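生活手记 > 桌上的事 > 包装与收纳

一张牛皮纸铺下去，桌子就像换了张脸

先说结论吧，我现在离不开牛皮纸了。真的，家里可以没有桌布，不能没有这卷纸。 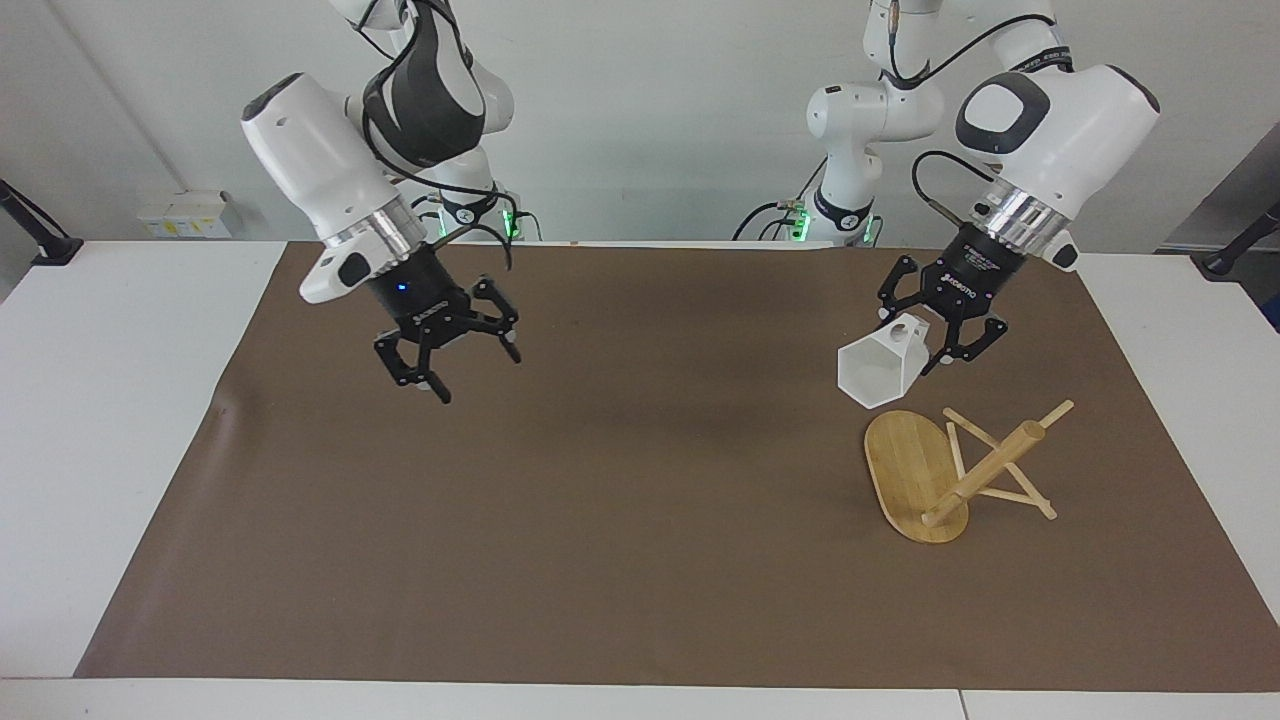

事情要从入冬后的那次大扫除说起。我那张白桌子用了好几年，平时吃饭、拆快递、剪东西、糊盒子全在上面，桌面早就不是刚买时的样子了。白色真的太记仇！一滴酱油、一道圆珠笔印、裁纸刀不小心划过去的细线，统统给你留着，擦的时候越擦越看得清楚。之前我买过那种透明的软垫，刚铺上去挺好看，一到冬天就硬邦邦地翘起四个角，胳膊压上去还粘皮肤，撕下来“滋啦”一声，我实在受不了，用了一个月就卷起来塞到柜子后面去了（到现在还在那儿）。

后来是去Winden买东西，就是我家附近那间卖包装材料的小店，门口堆满纸箱的那家。本来只想买两卷胶带，结账的时候看见墙边立着大卷的棕色牛皮纸，哑光的，没有覆膜，摸上去有一点点涩。我当时脑子里就冒出一个念头：这不就是现成的桌垫嘛。三十块钱一卷，扛着回家，路上还被风吹得东倒西歪，差点跟纸一起飞走。

回家一铺，哇，那个感觉怎么说呢，一下子就安静了。棕色是很压得住场的颜色，不反光，眼睛不累，东西放上去轮廓特别清楚，找小零件也好找。白色的小东西以前放在白桌上简直是隐身，我有一次找一颗白色的塑料扣找了半个晚上，最后发现它就在我手边。现在浅色的东西往棕纸上一搁，一眼就看见了。

不过铺纸也是有讲究的，我前前后后铺坏了好几张，把心得写一写，给也想试的朋友省点纸。

首先是尺寸。我一开始贪心，想把整张桌子盖满，边上再折下去包住，结果每次衣服一蹭就把纸带起来，杯子跟着晃，吓死人。现在我都裁得比桌面小一圈，四周露出一条白边。这样纸的边不会被袖子勾到，看着也清爽，有点像画框的卡纸。露出来的那条边还有个用处，手机、水杯这种不想弄上碎屑的东西可以放在那里，等于天然分了区。

然后是卷纸的那个弯。刚裁下来的纸两头会往上卷，非常倔强。我试过拿书压，压一夜有用，但要等。也试过用熨斗隔着布熨，低温，不开蒸汽，快是快，就是熨斗和布来回折腾，熨完还得收拾，我这么懒的人坚持不了。目前最省事的办法是反着卷：把纸朝反方向卷成一个筒，用皮筋松松套住，去洗个澡，回来再打开，基本就服帖了。至于那些浅浅的折痕，我现在已经不管了，反正用两天自己会平，不平也不影响什么。牛皮纸有点褶子才像牛皮纸嘛。

固定的话，千万不要用透明胶！我吃过亏，撕的时候连纸带胶一起留在桌上，拿指甲抠了好久。用美纹纸胶带，四个角各贴一小段就够了，撕掉不留痕。嫌贴胶带难看的，找几块干净的鹅卵石或者小盘子压着也行，只是干活的时候会碍手。

铺好之后能干嘛呢？我最近主要是在做年底的小礼盒。每年十二月我都会给亲戚和邻居送点自己包的糖和坚果，往年都是拿现成的纸袋一装了事，今年不知道怎么突然有了雄心壮志，想做那种有棱有角的六边形小盒子，收口的时候像花瓣一样一片压一片的。教程看着非常简单，自己做起来就是灾难。

第一个盒子，折线没压够，六个面有六种想法。第二个盒子，胶涂多了，溢出来粘在手上，手又粘在盒子上。第三个总算立住了，可是盖子小了一圈，怎么都扣不下去，只好拿来装回形针。我做到第七个才算有个能送人的样子，举在手里转来转去看了半天，舍不得放下。

这期间所有的灾难都发生在牛皮纸上面。胶滴上去，干了就是一个小硬点；铅笔随便画，我经常直接在纸上写尺寸，边长多少、留边多少，写完就裁，再也不用到处找便签。有时候手边在算账，也写在上面，所以我的桌垫用旧了以后像一张藏宝图，这里一个数字那里一个箭头，自己都看不懂了。

说到压折线，给大家一个小提醒。不要直接拿裁纸刀的刀背在牛皮纸上划，力气大了会划穿，底下的桌面照样遭殃。压线和切割还是要垫一块切割垫，牛皮纸只负责挡胶、挡屑、挡颜料。我用的切割垫是Balline的，两百块，当时买的时候心疼了好一阵，但它确实耐用，划过的地方过一阵子再看，不怎么显。铺的顺序就是桌子、牛皮纸、切割垫，要切的时候把垫子拿上来，切完靠墙一立，不占地方。

还有人在评论里问我胶水。我用过的几种里，白乳胶最适合我这种手忙脚乱的人，因为它干得慢，贴歪了还能挪。速干胶就太考验心态了，一贴定终身。双面胶干净，可是遇到六边形这种角多的盒子，要剪好多小段，剪到后面我会开始怀疑人生。我的做法是大面用双面胶，小角用白乳胶，拿牙签挑一点点抹进去，抹完按住，心里慢慢数到三十再松手。别急着松！我就是老急着松，前面那几个才会张嘴。

除了做手工，这张纸还有一个我没想到的好处，就是收拾起来特别快。以前我做完东西，桌上都是纸屑、线头、坚果碎，用抹布一抹，有一半掉到地上，还有一半卡在桌子和墙的缝里。现在把大件东西拿开，胶带一撕，两边往中间一提，所有碎屑自己滑到中间，整张兜起来往垃圾桶上一抖，完事。要是纸还能用，抖干净再铺回去；要是已经脏得没法看了，就剪成小块，拿去擦玻璃或者垫在花盆底下，最后才丢。这样一卷纸能用很久，我这卷到现在还剩好厚一截呢。

包坚果的时候我会换一张新的，毕竟是入口的东西。旧的那张上面有胶有铅笔印，不合适。而且坚果不直接碰牛皮纸，先装进食品袋封好，再放盒子里。糖也一样，特别是那种没有独立包装的软糖，屋里一开暖气就发黏，粘在纸上撕都撕不下来，别问我怎么知道的。

今年盒子里装的东西我也列好了：核桃、巴旦木、一点陈皮糖，还有Benítez的巧克力，小块独立包装那种，不算太甜，家里老人也愿意吃。本来还想放自己烤的饼干，后来想想我那个烤箱的脾气，还是算了，去年那批硬得能敲门。

丝带我纠结了很久。红的喜庆，可是配牛皮纸色的盒子有点像超市促销；麻绳好看，但是掉毛，系完手上全是细毛毛。最后买了一卷米白色的棉绳，不粗不细，打个蝴蝶结软软地垂下来，特别乖。结打在盖子的一个角上比打在正中间好看，这个是我拍了照片对比过的，信我。

做好的盒子先别叠着放。白乳胶表面看着干了，里面还是软的，叠上去就会把底下那个压扁。我现在是让它们在桌上排一排，过一夜，第二天再装箱。因为盒子占了桌子，那天晚饭我们是端着碗在沙发上吃的，家里人有一点意见，不过看在糖的份上没有讲太多。

还有收纳纸卷这件事。大卷的牛皮纸很长，竖着放容易倒，横着放又绊脚。我在Botville的二手群里收了一个旧的伞桶，很深，把纸卷往里一插，稳稳当当，旁边还能再塞几卷包装纸和一把长尺。就是伞没地方放了，现在伞挂在门把手上，每次开门都掉下来，这个问题我还没解决，有好办法的朋友请一定告诉我。

对了，上次有人留言问铺牛皮纸会不会掉色染到桌子。我这张用到现在没有，干的时候完全没事。但是有一次水杯底下湿了一圈，纸泡软了，我没及时掀开，第二天桌上有一个浅浅的黄印子，用小苏打加一点水擦掉了。所以喝水的朋友还是垫个杯垫吧，或者像我前面说的，把杯子放到边上那条没铺纸的地方。

买纸的时候也说一句，克重不要太低。薄的那种便宜，但是一碰就破，手肘磨几下就起毛；太厚的又卷得厉害，压都压不平。我是在店里用手捏着挑的，捏起来有一点挺，折一下不会裂，就可以了。网上买的话看不到摸不着，先买一小卷试试，别学我一个朋友那样上来就囤一箱，说是够用到退休。

下一篇想写写那些失败的六边形盒子都拿去干嘛了，除了装回形针，还有一个在装棉签，一个在装猫毛梳下来的毛球（猫很喜欢，已经咬扁了）。模板的尺寸我也在整理，铅笔写在旧桌垫上的那份我得先认出来自己写的是什么字，再重新画一张干净的。

先去裁绳子了，还有一排盒子光着头等我呢！

联系我 | 版权所有，转载请先留言 | 返回顶部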